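# Handgelenkkamera: wie viele Beispiele auf gesprenkelter Fläche?

**Kanchan Garg**

Hallo zusammen,

ich nehme seit November Demonstrationen für eine Greifaufgabe auf. Kleinteile sollen vom Tisch in eine Schale gelegt werden, gesteuert wird von Hand, gelernt wird danach per Imitation. Die einzige Kamera sitzt am Handgelenk. Bisher habe ich 246 Durchläufe, alle auf derselben Arbeitsfläche in Bratlow.

Das Training läuft sauber durch, der Verlust sinkt, aber auf dem echten Arm fährt der Greifer oft an eine Stelle, an der gar kein Teil liegt. In 29 von meinen Testläufen ging er ins Leere und schloss dort. Auf einer einfarbigen Matte passiert das kaum.
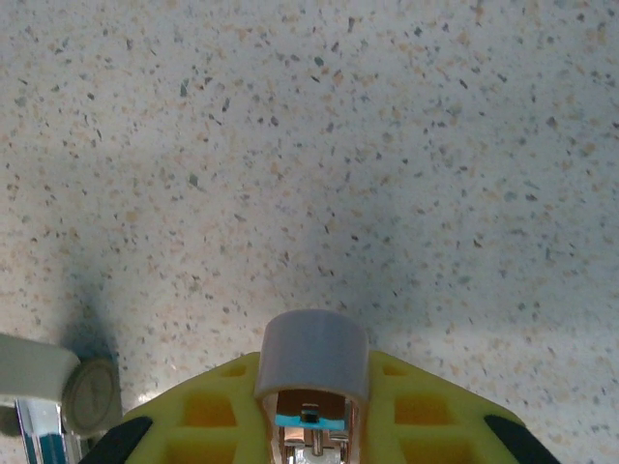
Meine Frage ist, ob ich einfach mehr aufnehmen muss oder ob an den Daten selbst etwas falsch ist. Das Muster hat dunkle, graublaue und orange Sprenkel und die Teile liegen in meinen Aufnahmen oft links am Bildrand, so wie die graue runde Scheibe neben dem weißen Block. Dazu kommt der breite bläuliche Schatten, der sich von dort zur Mitte zieht. Ich könnte mir vorstellen, dass das Modell eher auf den Schatten reagiert als auf die Teile. Die Bilder werden vor dem Training stark verkleinert, zugeschnitten wird nichts.

Hat jemand mit so einem Untergrund Erfahrung? Eine andere Platte kann ich nicht nehmen, der Arm soll später genau dort arbeiten.

Danke und Gruß
Kanchan

---

**Tarun Joshi**

246 sind für eine Aufgabe mit wechselnden Positionen nicht viel, ich würde trotzdem zuerst an die Verteilung gehen. Ich hatte in Stasholm einen ähnlichen Fall und habe erst stur auf 1000 Durchläufe aufgestockt. Das hat wenig gebracht, weil in allen Aufnahmen dieselbe Lampe brannte.

Was ich an deiner Stelle machen würde:

1. Die Startbilder aller Durchläufe nebeneinanderlegen und schauen, wo die Teile liegen. Wenn das Ziel fast immer auf derselben Seite liegt, lernt das Netz die Seite.
2. Die Startpose des Arms variieren, auch die Drehung am Handgelenk. Bei einer mitfahrenden Kamera ändert sich damit gleichzeitig die Lage im Bild.
3. Licht wechseln. Einmal vormittags, einmal abends, einmal mit einer zweiten Lampe von der anderen Seite.
4. Durchläufe aufnehmen, in denen du erst daneben ansetzt und dann korrigierst. Die fehlen in den meisten Sammlungen. Den Fehlgriff selbst schneide ich vorne weg, es bleibt nur die Korrektur.

Die Verkleinerung würde ich auch prüfen. Sprenkel und kleine Teile werden dabei leicht zu ähnlichen Flecken. Rechne ein paar Bilder auf die Eingangsgröße herunter und sieh sie dir auf dem Monitor an. Wenn du das Teil selbst nicht mehr findest, hilft auch kein weiteres Training.

Farbaugmentation nur vorsichtig einsetzen. Der gelbe Greifer ist immer an derselben Stelle im Bild, der verträgt das, aber ein graues Teil auf einem Untergrund mit grauen Sprenkeln verliert schnell das letzte bisschen Kontrast.

---

**Nigam**

Nimm einfach mehr auf. Unter 1000 fange ich gar nicht erst an. Und eine zweite Kamera von oben, dann ist das Problem weg.

---

**Kanchan Garg**

Danke euch beiden. Eine zweite Kamera ist bei uns nicht vorgesehen, der Aufbau ist mit Jonent so abgestimmt.

@Tarun: Ich habe die Startbilder durchgesehen. In fast allen liegt das Ziel in der linken Hälfte, ich habe die Teile wohl immer mit derselben Hand hingelegt. Ich nehme jetzt eine neue Serie mit ausgelosten Positionen auf und drehe dabei das Handgelenk mit. Die alten Durchläufe lasse ich vorerst im Datensatz. Ob das mit der Eingangsgröße auch eine Rolle spielt, teste ich danach getrennt und schreibe es hier rein.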